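Reviews > Workshop > Cable management > Hegyi arm dress kit

Hegyi dress kit for mid-size arms: a long-term review

6 min read | 51 shares | 4 comments

We bought the Hegyi dress kit to replace the factory cable routing on our bin-picking cell. The old routing ran a corrugated tube down the outside of the arm, and it split at the same place twice in one winter. Each time we lost most of a shift while we pulled the tube off and threaded a new one.

The kit comes in a flat cardboard box. Ours had hook-and-loop straps in two lengths, a bag of small ties, two swivel brackets, a roll of abrasion sleeve and a printed sheet of instructions. The sheet is short and the drawings are small. It gives a minimum bend radius for each size of cable but does not say how much slack to leave at the wrist, and that is the one figure most people will want.

Fitting took an afternoon with two of us. We took the tool off first, sent the arm to its service position and locked it out. The old clamps came away without trouble apart from one screw that had to be drilled. The Hegyi straps go round the arm itself, so no new holes are needed. Clean the paint with alcohol before you put them on. We skipped this on the first strap and it crept along the arm within days.

Setting the slack is the slow part of the job. The instructions suggest taking the wrist to both ends of its travel by hand, tying the loop loosely and then trimming. We did that and still had to do it again, as a bin pick asks for tilts that a simple end-to-end check misses. In the end we jogged the arm through the deepest corner picks at low speed, watched the loop each time, and tied it off only when it stayed clear in all four corners.
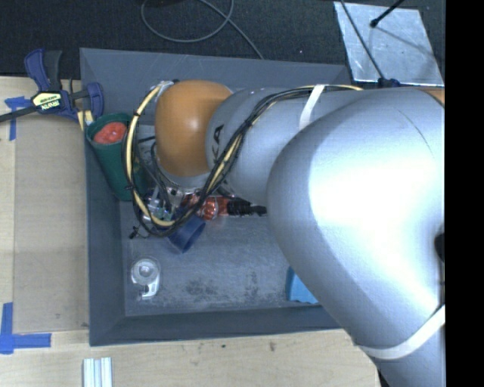 The loop at the wrist is what I would look at first if I were buying this kit again. Too short and it pulls on the connectors, too long and it drags through whatever you are picking. Ours is on the generous side. It goes round the left of the orange joint cover, and with the arm low over the bin the bottom of it hangs above the cups. I would not go any longer than that with tall parts in the bin. The small ties keep the black and yellow cables together round the bend, and there are two white straps further back, one on the upper part of the arm and a longer one wrapped diagonally round the big link.

The diagonal wrap is in the instructions as an option. I was doubtful about it, but a straight wrap on a rounded link has nothing to stop it sliding, and ours has stayed put. White straps show the dirt quickly. They also make it easy to see from outside the guarding whether one has moved, so on balance I am glad of the colour.

The sleeve is the weak point. It frays where it is cut, and the ends need heat-shrink, which you have to buy separately. We stopped using it after the first month and went back to Ulberg sleeve, which costs more and cuts cleanly. The swivel brackets are still in the box. They may suit a bigger arm.

We check the dressing every 1,000 hours, with a quick look at the start of each shift in between. The list is short:

- straps tight and in the same place
- no ties broken or missing on the loop
- no shiny patches on the outer jacket of any cable
- fittings at the bend still seated
- no rubbing on the joint cover

So far we have replaced a handful of ties and one strap. No cable has failed since the kit went on in June. A strap takes a couple of minutes to change, and you can do it without disturbing the rest.

Spares are sold by Dindia in packs of 20 ties or four straps. Delivery has been slow both times. Grorkham list a similar kit with metal clips in place of the straps. We tried a set on our second cell and took them off again when the clips marked the paint.

If your arm does plain pick and place with little wrist movement, the factory routing will probably do. For bin work I would buy the Hegyi kit again, leave out the sleeve, and set aside a full day to get the slack right – half a day was not enough for us.

Rating: 4 out of 5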